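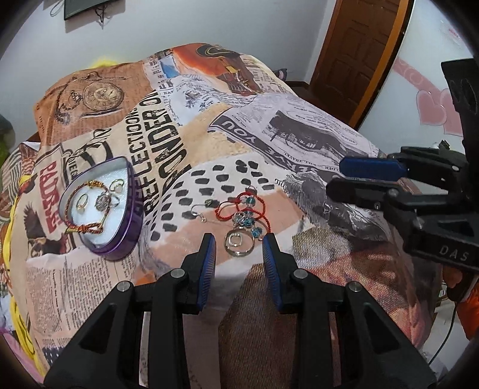
Jewelry spread out on a patchwork-print cover.

Serkora: Frequently Asked Questions

What is Serkora?
Serkora is a public artwork made of 28 talking tubes set into the old rail fence in Drunley. You speak into one end and a person on the other side of the fence hears you. Some tubes go straight through. Others run underground along the fence line and come up somewhere you might not expect.

Where is it?
Along the fence between Mill Street and the Annamalai Gardens apartments. The part of the fence with the tubes is 900 feet long. The easiest places to start are the bus stop on Mill Street and the playground gate on the Annamalai Gardens side.

Who designed it?
Zernari, a small design studio that works mostly on playgrounds and street furniture. The city owns the finished piece and pays for upkeep.

Why is there a fence at all?
The freight line closed years ago, but the land still belongs to the railroad and the fence is a condition of the lease. The tracks are gone and the strip has been leveled. People on the two sides have had separate bus routes, separate grocery stores and separate school zones for a long time. The city asked for designs that would leave the fence standing and give people a reason to walk up to it.

Is there an entry fee?
No. You don't need a ticket or a reservation.

When is it open?
The Mill Street side is a public sidewalk and never closes. The Annamalai Gardens side is open from 8 a.m. until 9 p.m. After 9 p.m. the tube covers on both sides are locked.

How do I find out where a tube comes out?
Each tube has a color and a symbol painted on the rim. The other end has the same color and symbol. There is a map on the board by the bus stop, but many visitors skip it and just say hello until they get an answer.

Does it use electricity, microphones or recording?
No. The tubes are steel pipe with a smooth lining and a bell at each end. Nothing is recorded or amplified. Anyone standing at the other end can hear you, so please don't say anything you would want kept private.

How well can you hear?
The short tubes are very clear. The long ones are quieter and add a slight echo. Trucks on Mill Street can drown out the longest runs during the morning. Early evening is usually the best time.

Can two people talk at once?
Yes, but it gets muddled. Taking turns works better.

Is it accessible?
Every color group includes at least one tube at seat height with level paving on both sides. The gravel path at the north end is soft after rain and hard to cross in a wheelchair. Paving it is in next year's budget. For visitors who are deaf or hard of hearing, there are 2 message drums near the playground gate. You write on a card, put it in the slot and turn the handle, and the card comes out on the other side. Cards are kept in the box next to the drum. Please bring your own pen, as the ones we put out go missing.
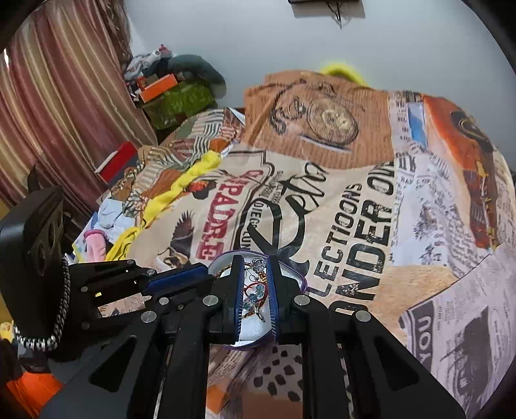
Prakash Raju wrote to us in June: "I have lived on Mill Street since I was a kid and I could not have told you one name from the other side. Now my daughter plays checkers through the green tube. They each keep a board and call out the moves. My only complaint is that the covers lock at nine, which is too early in summer."

Will the hours change in summer?
We have had several requests like this one. The apartments closest to the fence asked for the 9 p.m. closing, and it would take a new agreement with them to move it. The question is on the agenda for the fall neighborhood meeting.

Who cleans the tubes?
A parks crew wipes down the mouthpieces every morning and flushes the underground runs once a month. If you find something stuck in a tube, leave it there and call the number on the board. Please don't push sticks or wire through, as this scratches the lining.

Can children climb on the bells?
They shouldn't. The low bells are bolted to concrete and were tested with a load of 500 pounds, but the edges are slippery and there is no soft surface underneath. The playground is a short walk away.

Are dogs allowed?
Yes, on a leash. Some dogs bark at the tubes.

Can I hold an event there?
Small groups don't need permission. For music, readings or anything with chairs and tables, send a request to the parks office well ahead. The strip inside the fence can't be used because it is covered by the railroad lease.

Can I add my own art to the fence?
Ribbons, paper and yarn are fine if they are not tied to the tubes. They are taken down at the end of each season. Paint and locks are removed right away.

How long will it stay up?
The agreement with the railroad can be renewed every five years. If it ends, the tubes can be dug up and moved. The city has no plans to do that now.

Can our town have one?
Zernari has made the drawings available to other towns at no charge. You will need your own engineer to check the soil and drainage. The parks office can send you the drawings and the maintenance log from the first year, including the notes on what froze and what had to be replaced.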